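Notes on a Spiral Roll, Third Attempt

Posted September 2, 2018, in baking, notebook

I have been trying to get a repeatable result out of a rolled pastry dough since May. The first two write-ups are in the archive and most of what I said in them about oven temperature was wrong, so please use the numbers below.

The shape is the one you get by winding a long strip around a metal cone. Depending on where you grew up it is a horn, a cornet or just a roll. The shape matters for baking because the dough is a single layer with overlaps, and the overlaps are twice as thick as the rest. Everything that goes wrong with these goes wrong at the overlap.

Dough

I mix 932 grams in total, which fills my bowl to the point where the hook still reaches the bottom. Flour is a bread flour from the Ustik mill, because that is what the store near me carries. Hydration is on the low side. A wetter dough tastes slightly better and is impossible to cut into strips that keep their width.

Salt goes in with the flour. Butter goes in last, cold, in small pieces, after the dough has come together and stopped sticking to the sides. In the first write-up I melted it. The strips stretched under their own weight and I ended up with walls so thin in places that the cone showed through.

The dough rests in the refrigerator overnight. I tried same-day dough again this time for comparison. It springs back when rolled, and you lose most of the time you saved waiting for it to relax on the counter.

Cutting and winding

Roll to an even thickness and cut with a wheel against a steel ruler. I want the strips 2 cm wide. Wider strips need fewer turns but leave a gap on the narrow end of the cone, where the angle is steepest. Start winding at the point, pinch the first turn shut, and overlap each turn by a third of the strip. Do not pull. If the strip looks tight going on, it will split in the oven.

Roy Haworth wrote in after the last post to suggest winding from the wide end and finishing at the point. I made half a batch his way. The tips were neater, but the last turn tended to come loose during proofing, so I have gone back to starting at the point. He also asked about greasing the cones. Yes, every time, including the ones sold as nonstick.

Place them seam down on the tray. Proof for 30 minutes in a closed oven with the light on. They should look slightly puffed, with the turns still clearly separate. 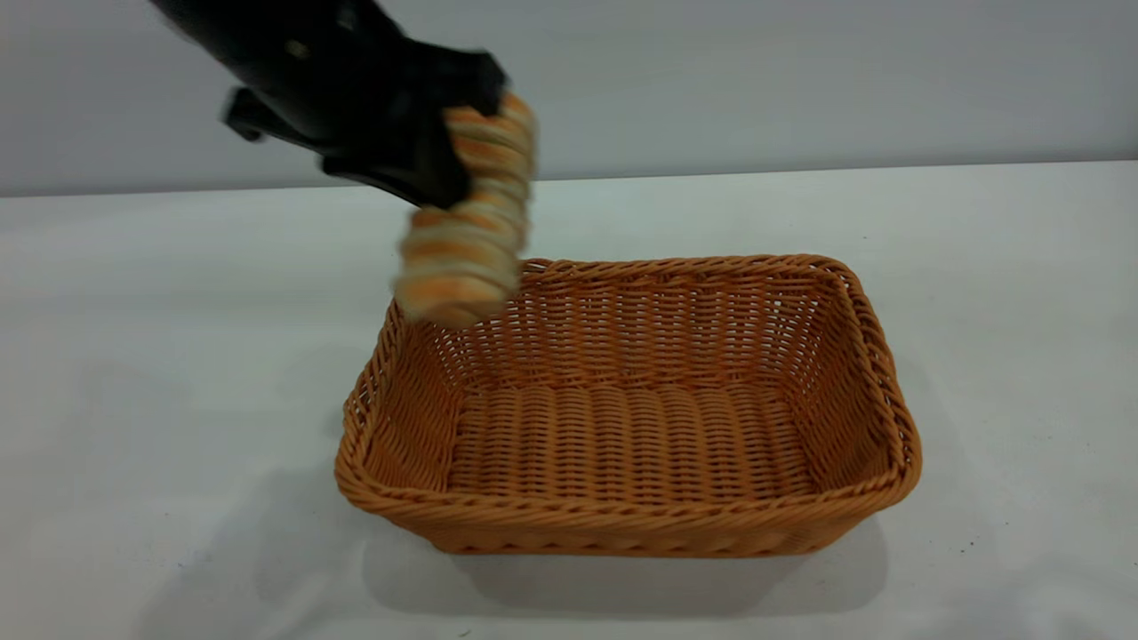 Baking

My oven is an old Brorby with a top element that runs hot and a dial that is off by a fair margin. I use a separate thermometer on the middle rack and ignore the dial. The last batch came out with dark ridges and pale valleys between the turns, and I blamed the egg wash. The cause was rack height. One position lower fixed it with the same wash.

I now check doneness with a probe pushed into the overlap near the wide end. At 94 °C the inside of the overlap is set and no longer gummy. Color is a poor guide with this dough – the butter browns the outside well before the middle is ready. If the outside gets ahead, lay foil over the top loosely and leave it there.

Take the cones out while the pastry is still warm, after about five minutes on a rack. Twist first, then pull. Left until cold, the butter sets against the metal and the narrow end tears off. Mine did that on four out of the first tray in May.

Storage

Unfilled, they hold for a day in a paper bag. Plastic softens the crust within hours. They freeze well, and they come back in a low oven without thawing first. I have not tested the microwave and don't plan to.

Filled ones should be eaten the same day. A thick pastry cream is fine. Whipped cream leaks through the turns unless you brush the inside with melted chocolate and let it harden.

Still open

The Buzatu cones I ordered have a shallower taper than my current set, so the strip length will have to change. I also want to try a Rekar baking mat against plain parchment, to see whether the flat spot on the seam side gets smaller. Next post, probably, once I have used up the flour on hand.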